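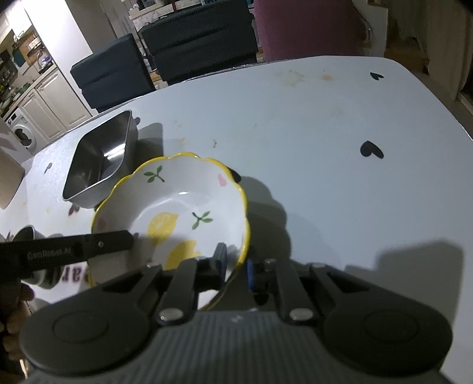
Ticket: Pose jitter in dishware demos, hand-held gripper set
Project: Akanda
Opened: 2024-07-15
Status: resolved, follow-up open

Problem
Policy training on the tabletop dishware demos stalls. The recovered gripper path jumps sideways by a few millimeters, almost always while the fingers are closing on a rim or a handle. Out of 154 demos in the batch, 70 show at least one jump. The rest are beautifully smooth, so I don't suspect the operators.

Tried so far
Re-ran calibration on both grippers. No change.
Raised the feature limit in Clileo from the default to 1,000 per image. Fewer jumps, but slower, and the worst demos stayed bad.
Masked out the fingers and linkages before tracking. Big improvement! The tracker had been locking onto the bolt heads, which move with the jaws, and treating them as part of the room.
Extended the mask to the second gripper whenever it comes into view. Better again – the two-handed demos had been the worst by far.

What's left
After masking, 3 demos still jump. All of them have shiny steel containers close to the fingers, and I think the tracker is following reflections. Glazed dishes may do it too, where there's a strong glare spot. I love this kind of bug: the path plots look fine until you overlay the jaw width, and then every jump lines up with a closing.

The cup grasps are the ones I'd use for testing, with a rounded loop handle between the fingers and steelware behind it. 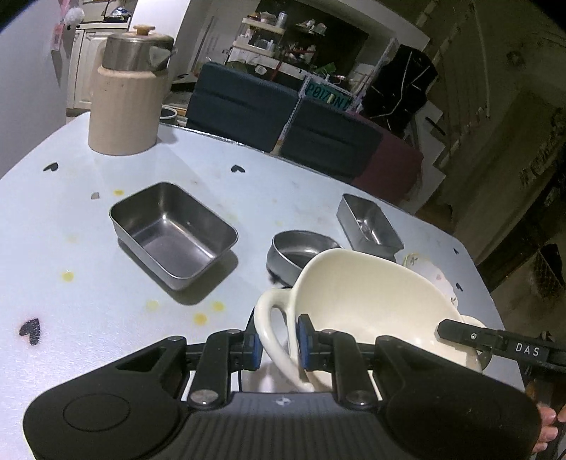

Zundus: Nice find on the bolt heads. Have you tried dropping any feature that lives for fewer than five images? Reflections slide and vanish fast when the gripper turns. We did that on the Firier set and it needed no extra masks.

Tried it this afternoon, and two of the remaining demos now track cleanly. The last one still has a small jump right at the grasp, so I've pulled it from the batch and restarted training on the others. Loss is already dropping past the point where it used to stall – very happy with that.

Follow-up: make the finger mask the default in Clileo, and log jaw width next to the path in every plot.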